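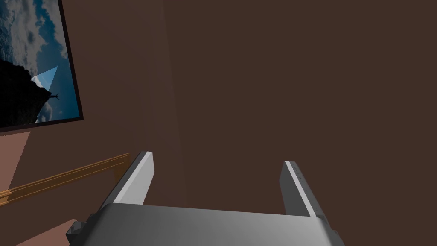
Can a robot do my washing up yet?

Posted 2026-01-04

My sister asked me over dinner in December whether she should hold off buying a new dishwasher, because surely a robot would be doing the lot in a year or two. I told her to buy the dishwasher. She wanted a longer answer than that, so I've spent a few evenings on it.

I should say where I'm coming from. I fitted kitchens for 13 years and now do the maintenance at a packing works in Prondside. We have two arms on the line there, both made by Grernix, and they are very good. They lift the same carton from the same spot all day. If a carton arrives crooked, a light comes on and I walk over and straighten it. That light is most of my job some weeks.

The shop floor is the easy version

A line is built so that the machine never has to wonder about anything. The cartons are one size, the lamps are always on, and there's a painted line on the floor that people don't cross. We moved a shelf 40 centimetres last spring and it took an afternoon to get the left-hand arm happy again.

A house is the other way round. Things are put down wherever there was room. My own kitchen on a normal evening has keys in the fruit bowl and a school shoe by the kettle.

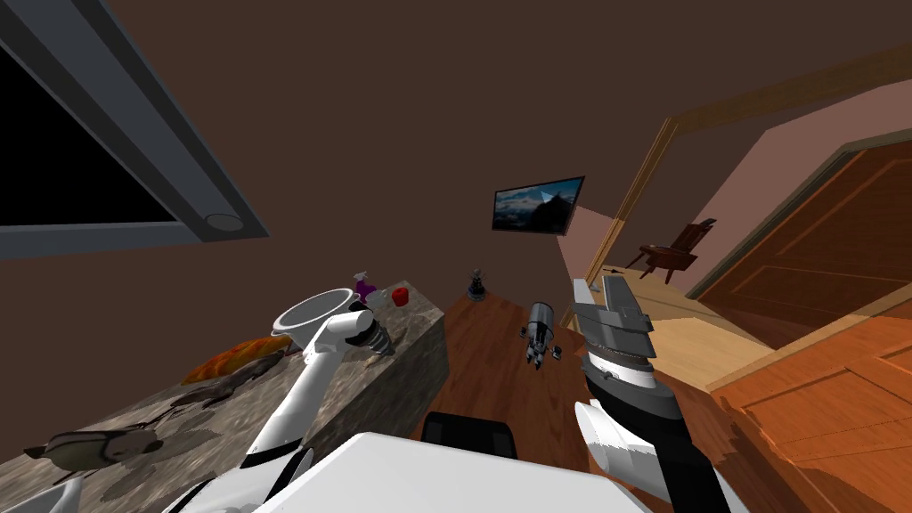 Clearing a worktop is the chore I'd use as a test. It sounds like one job and it's really a string of little ones, all different. A bowl is fairly kind to a gripper because it has a rim. The orange cloth on the granite has no proper shape at all, and a spray bottle has to be picked up without squeezing the trigger. A small glass standing half behind the bottle is the sort of thing I'd knock over myself. Then each item has to go somewhere, and where it goes depends on the household.

Most of the practising is done in simulation now, in made-up rooms like these. I can see why. You can run the same kitchen over and over and no crockery gets broken. My doubt is about weight and grip. I've never seen a simulated tea towel behave like one that has been left in the sink overnight.

Gearóid Fitzgerald, who I worked with at Madigan for years, disagrees with me on this. He thinks the grip will sort itself out once there's enough practice behind it, and that the trouble will be price. He may be right. He was right about induction hobs.

Odd shapes are where I'd put my money on it failing. Cartons have flat sides and I can tell you where to hold one with my eyes shut. Something rough and lumpy is another matter – you don't know what will hold and what will come off in your hand until you've started.

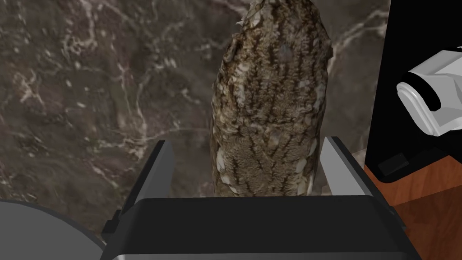

So what would I trust one with?

Carrying a laundry basket down a corridor, if there are no stairs. Putting tins on a low shelf. Wiping a table that a person has already cleared. The floor is more or less done, as the Potell vacuum I bought for 400 pounds manages ours well enough, apart from the rug in the hall, which it eats.

I would not leave one alone with glasses, and I wouldn't have one near the hob. I'd want to see it load a dishwasher 11 nights running in a real house, with real people leaving things in the way, before I changed my mind.

She bought the dishwasher, by the way. I'm fitting it at the weekend, once the new hose turns up.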